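꽃무늬 부스 천 정리·접기 단기 참여자 모집 (Sutetti 작업실)

급하게 올립니다. 2023년 7월 안에 시작 가능하신 분. 2명.

하는 일
- 작은 천, 행주, 손수건류 펴기 → 접기 → 구석에 모아두기
- 부스 안쪽 상판 닦기, 벽면 종이 들뜬 곳 체크
- 접은 것 목록 적기 (양식 드림)

부스는 벽이 전부 꽃그림이에요. 모란, 데이지, 고사리 같은 거 잉크선으로 빽빽하게. 연보라색 천처럼 옅은 색은 무늬 앞에서 눈에 잘 안 들어올수 있으니 색 구분 괜찮으신 분이면 좋겠습니다. 경력 무관.
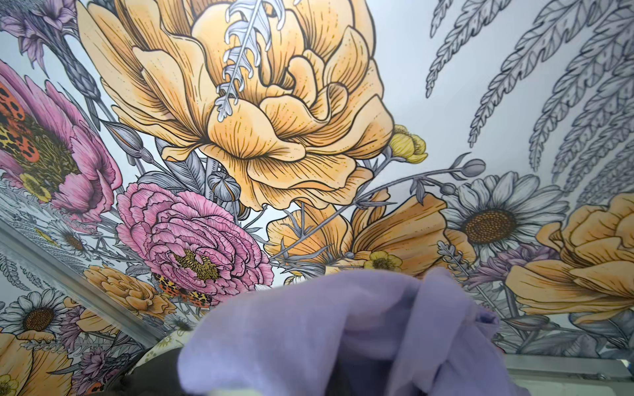

Uchenna Ajayi: 저 4월에 했었는데요, 일은 안 어려워요. 얇은 천이 제일 골치. 접어도 자꾸 풀려서 처음엔 한 장 가지고 한참 씨름했어요. 손톱 짧게 깎고 가세요. 그리고 점심은 근처에 먹을 데가 별로 없으니 싸가는 게 나아요.

네 감사합니다. 점심 얘기 빠졌었네요. 전자레인지는 있습니다, 냉장고는 작아요.

근무 조건
- 하루 네 시간, 오전 오후 중 선택
- 총 50시간, 나눠서 해도 됨
- 장소: Ladden 건물 2층 안쪽 (엘레베이터 없음)
- 참여비는 마지막 날 지나고 일괄 입금. 금액은 연락 주시면 바로 알려드려요

상판 닦기 관련. 바닥판에 나비랑 장미가 인쇄돼 있는데 색이 이미 많이 바랬어요. 세게 문지르면 안됨. 마른 천 먼저, 안 되면 물 살짝. 녹처럼 보이는 주황색 얼룩은 건드리지 말고 위치만 적어주세요. 세제 쓰지 마세요 제발. 알루미늄 틀 쪽은 편하게 닦으셔도 돼요.
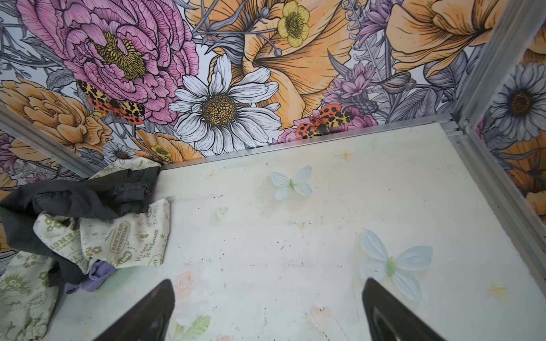

부스 안쪽 바닥판, 나비 무늬와 뒷벽 꽃그림

천 종류는 섞여 있습니다. 진회색, 크림색 바탕에 작은 초록 무늬, 연보라 등등. 구겨진 채로 구석에 쌓이면 그때그때 꺼내서 펴주시면 되고 색깔별로 나눌 필요까진 없음. 전체 물량은 900장 넘습니다. 한 번에 다 하는 거 아니니 겁먹지 마시고요. 접는 법은 첫날 Anselmo Ríos 님이 보여드립니다. 한국어 되세요.

이런 분
- 같은 동작 반복해도 괜찮은 분
- 먼지 알레르기 심하지 않은 분
- 시간 약속 지키는 분 (이거 제일 중요)

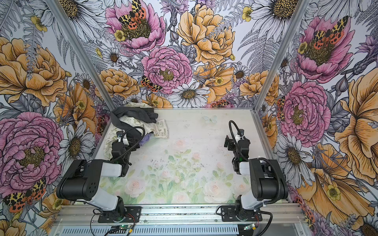

접기를 잘 못해도 지원할 수 있나요?
됩니다. 첫날 한 시간은 연습으로 잡혀 있고 그 시간도 근무로 쳐요.

지원 방법
이름, 가능한 시간대, 연락처만 문자나 메일로. 이력서 필요 없어요. 제목에 "천 정리" 꼭 써주세요. 안 쓰면 Jornby 쪽 지원서랑 섞입니다. 29일 마감인데 자리 차면 일찍 닫을게요. 답장은 하루 이틀 걸릴 수 있어요.

담당 Ayodele Edet
오전엔 전화 잘 못받습니다 문자 주세요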